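Slow miles on the Trevaskis canal

May 6, 2023

The hire base at Trevaskis is a gravel yard, a shed and 60 metres of pontoon. We collected the boat at two in the afternoon, signed for a windlass and a spare mooring pin, and were shown how to check the weed hatch. The handover took less time than loading the shopping.

From the yard the canal runs level for most of a day. There are no locks before Wosness, only lift bridges, and each has to be wound up by hand and wound down again once the boat is through. Farm traffic has priority. At the second bridge we waited for a tractor and two trailers of straw, then a man on a bicycle who thanked us for something we hadn't done.

Mooring is free along the towpath unless a sign says otherwise. We stopped the first night below a beech wood, well short of where we had planned, and walked back to the last village for bread. The shop shuts at five. The pub does food until eight, except in the winter months. 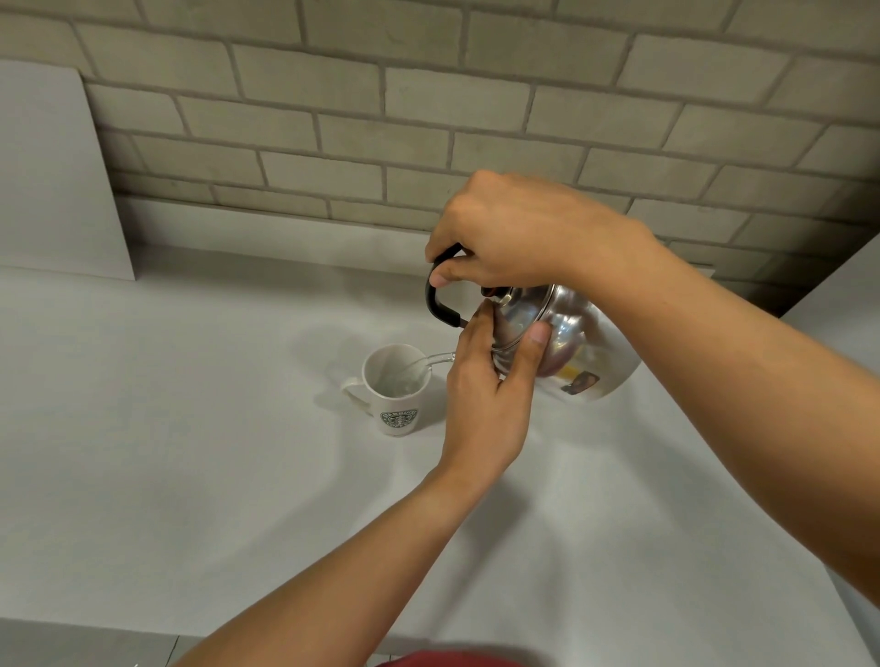 6 min read

Wosness is the only town of any size on the route. Visitor moorings are opposite the old maltings and you can stay for 48 hours. The water point is slow, so fill up early. There is a launderette, a good butcher and a museum of rope-making that charges 300 pence, a price still painted that way on the door.

Beyond the town the locks begin. The flight up to Tistau took us the whole of the third morning, and the top pound was low enough that we touched the bottom twice. Keep to the middle. At the summit a stone gives the height as 317 feet.

We turned in the basin at Tistau and came back the same way. In June the hire boats double in number, and the yard advises booking the return slot when you pay.

Related articles
Walking the Studider ridge in two days
Bus 808: the coast road from end to end
Where to eat in Wosness
A first narrowboat holiday: what to pack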